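The Long Way Round to a Tidy Linen Cupboard 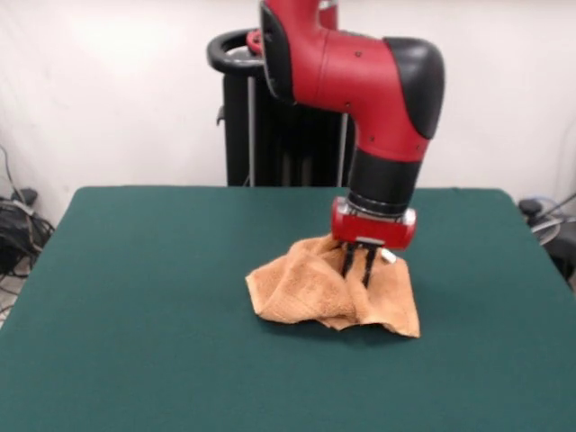
Issue 9

I grew up in a house where the towels were folded in thirds, and I married into one where they were rolled, and for years I thought that was the whole of the matter. Then we moved to Ristside in December, with the heat coming up off the driveway and every cupboard in the new place a slightly different depth from the old ones, and I had to start from scratch.

The linen cupboard here is narrow and goes back a very long way (I can get my arm in to the shoulder and still not touch the wall). Anything folded in thirds sticks out the front. Anything rolled disappears into the dark and isn't seen again until somebody has a cold and goes looking for the good hankies. My neighbour Ginette Lecomte, who has the same cupboard in mirror image, puts her bath towels in sideways with the fold facing out, and I've pinched the idea wholesale. It looks lovely! It also means I can pull one out without the whole pile coming down on my head.

I've kept fewer than I expected to. There were 20 bath towels when we unpacked, which is a silly number for two people and a dog, and a good half of them had gone thin in the middle. Ten went to the animal shelter over at Davomcombe, where Iolo Morris took them off me at the side door and was so pleased you'd think I'd brought him a cake. I did bring a cake the next Thursday, as it happens — the lemon one, a bit sunk.

The old tan and brown ones from Mum's I couldn't part with. They don't match anything and they're rough as bark after a day on the line, but they smell right, and they're the colour of every summer holiday we ever had. They've got the bottom shelf to themselves.

Next on my list is the fitted sheets. Albane Vidal swears she can teach me to fold one in under a minute, and she's coming for afternoon tea to prove it, so I'd better go and wash a couple.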